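Progress Report to the Skarkley Fund
Guest Bedrooms and Bedding Project, Conico House
Reporting period ending in June

Dear friends at the Fund,

Thank you for your patience with us while this report came together. We had meant to send it sooner, but the last of the bedding arrived later than promised and it seemed silly to write to you about beds that weren't made up yet. Now they are, or very nearly, and it's a pleasure to sit down and tell you how things stand.

You'll remember that the house takes in families who have a relative in the hospital up the hill and who live too far away to go home at night. Most stay a few nights, a few stay much longer, and nearly all of them arrive tired. Your grant of $3,000 was given so that we could replace worn-out bedding, put the upstairs bedrooms back into decent shape, and set up a way of keeping them that way. I'll take those in order, more or less, though I'm afraid they run into each other.

Bedding

The old linens had been given to us over a long stretch of years and looked it. We had sheets that fit no bed in the building and blankets so thin you could read through them. Before spending a cent we emptied the linen closet onto the dining room floor one Saturday and went through everything by hand. It took from breakfast until past suppertime. Whatever was still sound was washed and kept, and what was left went to the animal shelter, which was very glad of it.

We then bought 80 new pieces, most of them from Diệp, a small bedding shop downtown that gave us a fair price and let us send back two sets that turned out to be the wrong depth for our mattresses. That number covers fitted sheets, pillowcases and covers all together. We had planned at first on buying everything in plain white, which is easy to bleach and easy to match. Then we asked the families who were staying with us at the time, and they were very clear that they'd had enough of white sheets at the hospital! So the sheets and most of the pillowcases are on the plain side, and the covers and blankets have color and flowers on them.

I don't think we could have made a better choice, and I say that as someone who argued for the white. The bedrooms have a cheerfulness to them now that they didn't have before. The blue cherry-blossom cover has been the favorite by a good long way, and one grandmother asked if she could have that room again on her next visit. The red floral blanket goes in the same room. I worried the two would fight with each other, and perhaps they do a little, but it looks like a bed in somebody's home and that was what we were after.

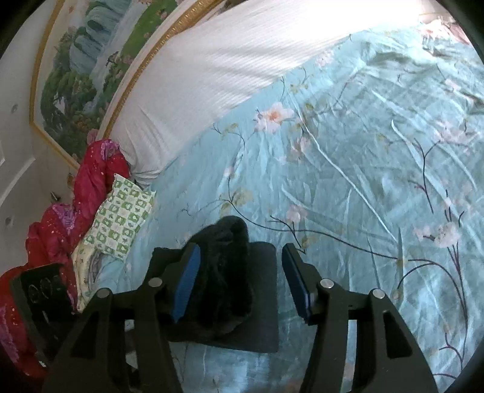

The covers do crease, I should mention. The shinier fabrics come out of the dryer looking as though someone has slept in them already, and we've learned to pull them out while they're still a touch damp and spread them over the bed to finish. We tried ironing for the first week and gave it up. With the laundry we have, there simply aren't enough hours in a morning, and our guests would sooner have a room ready at two o'clock than a smooth one at five.

Pillows were the one place where we went over what we'd planned. The first batch went flat almost at once, so we replaced them with fuller ones and moved money from the curtain line to pay for it. I hope you'll agree that was sensible. The curtains we have are faded but they close, and a person can live with a faded curtain much more easily than with a bad pillow.

The rooms themselves

There are 4 bedrooms in the project, and three of them are finished. We kept the off-white walls, partly to save on paint and partly for the light, and we held on to the pictures that were already hanging. There was some discussion of the waterfall landscape in the ornate gold frame, which is not to everyone's taste. It stayed. Several families have told us they like having something green to look at from across the room, and in any case it suits the flowered bedding far better than it ever suited the old brown blankets.

Some small wall repairs are still to be done, mostly old holes that want filling and a bit of touching up afterward. None of it stops us from using the rooms, and we'll fit it in between guests as we go.

The fourth bedroom is the one at the back over the kitchen. It had a damp patch behind the wardrobe that we didn't find until we moved the furniture, and we've had to wait for the gutter outside to be mended before doing anything indoors. The gutter is being paid for out of our own repair money and won't touch your grant. The new bedding for that room is washed and folded on the top shelf of the closet, ready to go.

Keeping it up

We now use a simple changeover sheet for each room, kept on a clipboard inside the closet door. When a family leaves, the bed is stripped, the mattress is aired with the window open, and everything goes down to the laundry in one bag marked with the room. A full changeover takes 35 minutes if nothing goes wrong, washing not included. It used to take most of a morning, much of it spent hunting for a sheet that fit. The shelves come from Kasix and are labeled by bed size, and I can't tell you what a difference those labels have made.

What comes next

Between now and the next report we hope to finish the back bedroom, buy a second set of mattress protectors, and put by a few spare pillows. There's enough left of the grant for the protectors and probably the pillows too. If there should be anything over, we'd like your permission to put it toward curtains after all, beginning with the front room, where the sun comes in very early in summer.

Receipts are enclosed in the order they were paid. If you're ever passing, please do come and see the rooms for yourselves. Mornings are best, before the new guests come in, and there is always coffee.

With our warmest thanks,

The house manager
Conico House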